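**PRESSEMITTEILUNG** - frei zur Veröffentlichung ab Montag, 9 Uhr

**Trilico legt Prüfleitfaden für Greifaufgaben in der Simulation vor**

Nustesach. Simulierte Greifversuche sollen vergleichbar werden. Dafür hat Trilico jetzt gemeinsam mit Borton einen Leitfaden veröffentlicht - 42 Seiten, kostenlos, ab sofort abrufbar. Zielgruppe: Integratoren, Prüflabore, Hochschulen.

Bisher dokumentiert jedes Haus anders. Reibwerte fehlen, Kontaktmodelle werden nicht genannt, Abbrüche tauchen in der Auswertung gar nicht erst auf. Der Leitfaden schreibt deshalb 3 Angaben verbindlich vor: Version der Simulationsumgebung, Greifkraft in Newton, vollständige Liste der Fehlversuche. Ohne diese Angaben keine Konformitätserklärung.

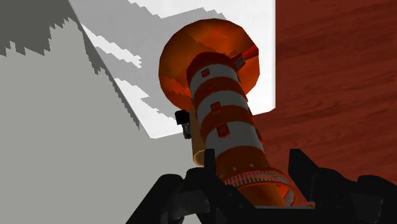
Für die Freigabe einer Greifaufgabe sind künftig 2.000 Durchläufe nachzuweisen, verteilt auf mindestens 2 Beleuchtungsvarianten. Startlage des Objekts jeweils zufällig, Startwert des Zufallsgenerators ins Protokoll. Nachträgliches Aussortieren von Läufen ist nicht zulässig, auch nicht bei Rechenfehlern - die werden gesondert ausgewisen.

Wichtig: Die Simulation ersetzt keine Risikobeurteilung an der realen Anlage. Schutzabstände, Klemmstellen, Not-Halt bleiben Sache des Betreibers. Steht so auch in Kapitel 1.

Erprobt wurde das Verfahren bei Trnka, zunächst nur mit Zweifinger-Greifern. Sauggreifer folgen in einer späteren Ausgabe. Rückmeldungen aus der Praxis bitte bis Ende Januar, am besten mit mit Protokollauszug.

Bezug: Leitfaden und Protokollvorlage im Downloadbereich von Trilico. Druckexemplare auf Anfrage.

**Pressekontakt:** Trilico, Pressestelle, Nustesach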